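Josholm simulation license, one seat: review after six months
March 6, 2019

We bought one seat of Josholm to answer a budget question: which arm and gripper to order for household tidying work, and how much bench time to set aside for it. The seat cost $803, plus $80 for the pack of bedroom layouts. Ruba Zoubi handled the purchase and I did most of the testing.

Setup took an afternoon. The arm model loads with its wrist hardware in place, so clearances at the gripper can be checked before money is spent on mounts. Loose objects come from a stock library. We used long items for the most part – a baseball bat, a walking cane – as they put the load well away from the wrist, and that is where a cheap arm is likely to fall short.

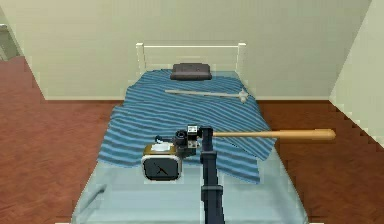
Rigid objects are the strong point. Grasp poses are easy to set and repeat, and reach limits are reported clearly. For sizing an arm against a bed or a shelf, I would trust the numbers to within a safe margin.

Cloth is weaker. Blankets drape well enough to look at, but contact with them is slow to compute, and we dropped fabric handling from the plan. Some surfaces also render oddly. Mattresses can come out glassy, and wall edges are not always clean where they meet the floor. If you intend to train on the rendered output, budget time for fixing materials.

Larnside was the other quote we considered. It handles cloth better, but the entry price is $345 higher and the layout pack is extra there too.

Support answered both of our tickets, the second one in November after a long wait. The manual says little about payload settings.

Recommended for equipment planning with rigid objects. We will renew the one seat and hold off on a second until the cloth solver improves.

Brendan Horgan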